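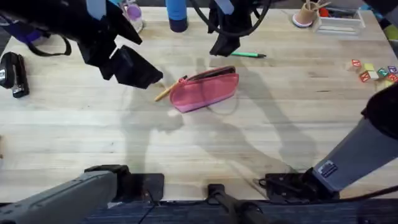
Pink zippered pouch on one of the tables, Flarnbridge open day

Home | Visits | Workshops | Contact

The stationery makers' open day in Flarnbridge runs every October, and this was my first time. Entry was free before noon. I took the 292 bus from the station and walked the last two blocks.

Odeck had the biggest room, with 19 notebook papers you could try with your own pen. Their cream stock took fountain pen ink well, with a little feathering on the back. 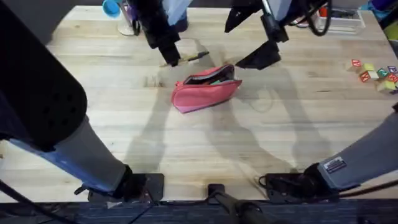

Gurix was upstairs. They sew pencil rolls and cases, and the woman at the counter let me compare two zipper weights. The heavier one costs more and catches less. Roughly 58 people were in line for the binding demo by then, so I skipped it and had soup at the Mokgethi café across the street.

Parking is tight. Bring cash for the seconds bin.

Recent visits
A morning at the envelope works
Ink fair notes
Two paper mills by train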